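My little site had 81 visitors in March, and I was thrilled with every one of them. Then on Thursday I opened the stats over breakfast and it said 844. In one night! I nearly dropped my toast.

I'd love to tell you the post about Gandham market had gone down a storm, but 600 of those visits were to a page that doesn't exist. Same address, over and over, all between two and four in the morning. I messaged Oluwaseun Ibrahim, who I used to share a desk with at Bekach and who knows far more about this stuff than me, and he wrote back one word: bots.

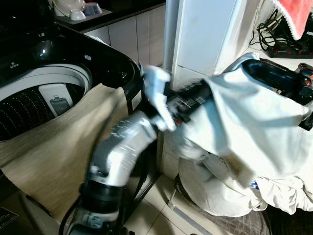

So I spent the evening learning how to filter them out, and once I'd ticked the right box (it was hidden under "advanced", of course) the whole month shrank to 142. Still more than March, so I'm taking it as a win - and a good few of those stayed long enough to read something, which cheered me up no end.

The other thing I found is that one of those site lookup pages has me listed as popular in Latvia. I've written exactly one post about Latvia, the one about Mrs Vītola's rye bread. Hello if you're reading from there! I'll do the caraway version next, once I've found my tin.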